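# Mostly False

The post went up on Zundum a little before seven in the morning. It said a bus driver in Ferness had put 40 schoolchildren off on the Misusstead bridge in the rain and driven away. There was a photo of wet kids in yellow jackets. By the time I got to my desk it had been shared all over the county, and my editor had put a sticky note on my screen that said BUS.

I worked for Nijs then. We checked things. A claim came in, we made calls, and by the end of the day we put a label on it: True, Mostly True, Mostly False, False. People wrote to us to complain about the labels. Hardly any of them wrote about what came underneath.

I started with the photo. It was old. It came from a school trip to a beach in another state, and the school still had it on its website under a heading about tide pools. That took me five minutes. I wrote it down and felt good about the day.

Then I called the bus company. The woman who answered had already read the post and was tired of it. She said no driver had put any children off any bus. She said the company would have a statement by noon. I asked if the bus had stopped on the bridge at all, and she said the statement would cover that.

The statement came at two. It didn't cover that.
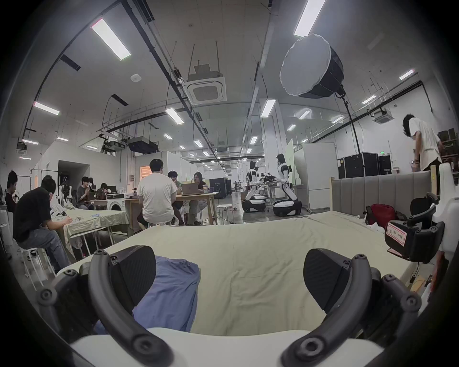
## The bridge

I drove out to Misusstead because I didn't want to wait for another statement. It was February and the road was gray with salt. There is a bait shop at the north end of the bridge, and the man behind the counter said sure, the bus had stopped. It broke down. The kids got off because there was smoke coming from under the back seats.

"How many kids?" I said.

"Nine," he said. "They came in here. I gave them hot chocolate."

"And the driver?"

He wiped the counter for a while. He said the driver had walked back toward Ferness to get a signal. He was gone over an hour. The kids called their parents on the shop phone, one after another, and the parents came. When the driver got back there was only the bus.

"So he left them," I said.

"He left them with me," the man said. "He asked me first. Put that in."

I said I would. I bought a coffee I didn't want and sat in the car with the heater on, going over my notes. The post said 40 and it was nine. The post said rain and it had been dry. The post said he drove away, and the bus couldn't move. The photo was from somewhere else. I had the whole thing, and it was easy to write.

I found one of the mothers before I left. Her house was up the hill from the shop, number 192, with a sled leaning by the door. She told me she had written the post.

"I wanted somebody to call me back," she said. She had phoned the company the first night and then twice more. That bus had smoked in the fall, she said, and again after the holidays. She had told them both times. She showed me the calls on her phone.

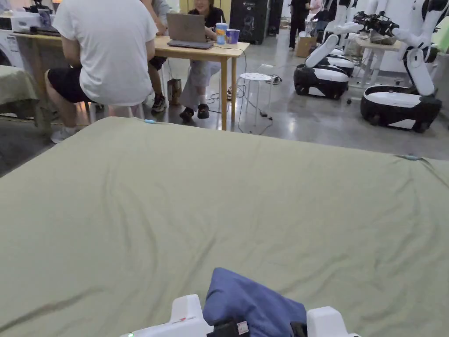 I asked why she had used the other photo. She said she didn't have one of her own, and the kids in it looked about right. I asked why 40. She shrugged and said that was how many the bus could hold.

"You came, though," she said. "Didn't you?"

I told her what the label would probably be. She nodded and asked if I would at least put the smoke in. I said it would be in the fourth paragraph. She asked if people read that far down, and I said some of them did.

My editor went with Mostly False. I argued for a second piece, only about the bus, and he said to pitch it next week. The bus company put our label on its own page that evening, large, in red, with no link to the rest.

I did pitch it. It ran in the spring, after I had called the company every day until someone gave me the repair records. It had no label on it, because there was no claim to check - only a bus. Not many people shared it. The mother sent me a message that said "thanks" and a photo of the new bus at the end of her road, with the door open.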